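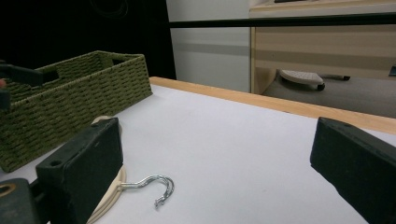

Firnero is a small company that writes about television series. We publish recaps, episode guides and longer articles about how a season is built, and we send a newsletter to the people who want it. We started with one drama, Heltar, which we all watched at the same time in different cities, and we wrote long messages to each other after every episode. The messages became a blog and the blog became this site. Heltar had many details that were easy to miss. In the second season, a plain clothes hanger, cream-colored plastic, the same kind as the one on the white table here, was left on a door in four episodes before the story explained who had lived in that room. We wrote 1,000 words about that hanger, and it is still one of the pages which our readers open most often.

What we do

Our main work is the recap. A recap at Firnero is written by one person who has watched the episode two times, the first time without taking notes. It tells the story in the order of the episode and it says clearly where the writer is giving an opinion. We put it online the morning after the episode is shown. If a streaming service gives the whole season in one day, we publish two recaps a day until we reach the end, and we ask the readers in the comments not to speak about the later episodes.

The second part is the episode guides. A guide is shorter than a recap and it has no opinions in it. It gives the title, the date of the first showing, the cast of that episode, the music, and a short text of a few lines which does not reveal the ending. At this moment we keep complete guides for 266 series. Not all of them are famous. Some were canceled after one season and we keep them because there is no other complete guide to them in English.

The third part is what we call the long reads. These are articles about one question, for example why so many hospital dramas put the wedding in the last episode before the summer break, or how a writers' room decides that a character must leave. We publish one in a month, sometimes two. They take a long time to prepare, and we prefer to be late with them than to put online something we are not satisfied with.

We do not publish gossip about the private life of actors. Sometimes readers ask us for it, and we answer politely that there are many other sites.

How we started

The first name of the site was Timley. It came from a spelling mistake in our first headline, which should have said "timely," and we liked it enough to keep it. Under this name we wrote for three years in the evenings, after our other jobs. We had no advertising and we paid for the server ourselves.

The change came with the finale of Heltar. On that night so many people came to read the recap that the site stopped working for almost 17 hours. We were very unhappy, and we received a lot of messages, most of them kind. After that we decided to do the thing properly. We registered a company, moved to a better server, and took the name Firnero, which is the name of the fishing village where the last scene of Heltar takes place. The old Timley address still works and it will bring you here.

Now we are a team of 17 writers and editors. Some of us work full time and some write only about one series a year, when it returns. We live in different countries and for many of us English is the second or the third language. Every text is read by an editor before you see it, but if you find a mistake in the grammar, please write to us. We correct it the same day and we are not offended.

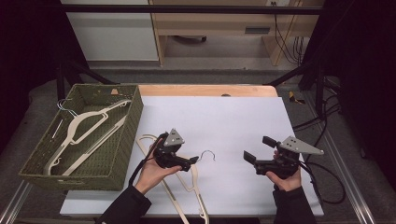
Two hand-held grippers, a hanger and a green woven basket on the table.

Menon, our newsletter

Menon is the newsletter of Firnero. It goes out once a week and it is free. In it you will find the list of the series which start or return in the next days, the best comment of the week from our readers, and one recommendation of an old series. The recommendation is always written by a different member of the team, so the taste changes very much from one week to the next. If you did not like the one you received, wait for the following week.

We do not sell the addresses of our subscribers. You can leave the list with one click at the bottom of any issue.

Every October, when most of the big dramas return, Menon has a special issue. It is longer than the usual one and it includes short reminders of how each series ended in the spring. Many readers told us that this is the only issue they save. The reminders are also put on the site, in the section "Where we left them."

Our rules for spoilers

We receive more letters on this subject than on any other, so we want to explain it with care.

The title of a recap never tells what happened in the episode. The first paragraph does not tell it either. After the first paragraph we suppose that you have seen the episode, or that you do not mind.

We do not put the death of a character in the newsletter, and we do not show it in a picture on the front page, for one full week.

If an interview with a producer gives information about the next season, we put a note at the top – "talks about future episodes" – and you can decide.

In the comments, readers who reveal the story of later episodes get one warning. The second time, we close their account for the rest of the season. Some people find this too strict. We have discussed it many times and we want to keep it.

Books are a difficult case. When a series is made from a novel, some readers already know the ending. For these series we open two places for comments, one for those who have read the book and one for those who have not. Please choose the right one.

How we pay for the site

The larger part of our money comes from advertising, and the rest comes from readers who pay for a membership. Members see the pages without advertising and can read the long reads two days earlier. Everything else is the same for everybody.

Television companies sometimes send us episodes before they are shown. We accept them, as it helps us to have the recap ready in the morning. We do not let the company read our text before it is published, and we do not accept travel or gifts. If a member of our team has worked on a series, even for a short time, another person writes about it.

Write for us

We are always glad to read new writers. You do not need a diploma in film or journalism. Send us one recap of an episode you know well, not longer than 1,000 words, and tell us in a few lines which series you would like to follow and why. We read everything, but it can take a month before you have an answer. We pay for every text that we publish, including the first one.

Please do not send reviews of films. We like films, but we do not write about them.

Contact

For corrections, use the link "Report a mistake" at the end of each page. It arrives directly to the editor of that page. For questions about your membership or about Menon, use the form in the section "Help." Advertising and permission to reprint have their own form in the same place.

We also answer letters about series which we do not cover yet. If enough readers ask for the same one, we look for a writer. Three of our present guides began in this way.

This page was last changed on March 9, 2023.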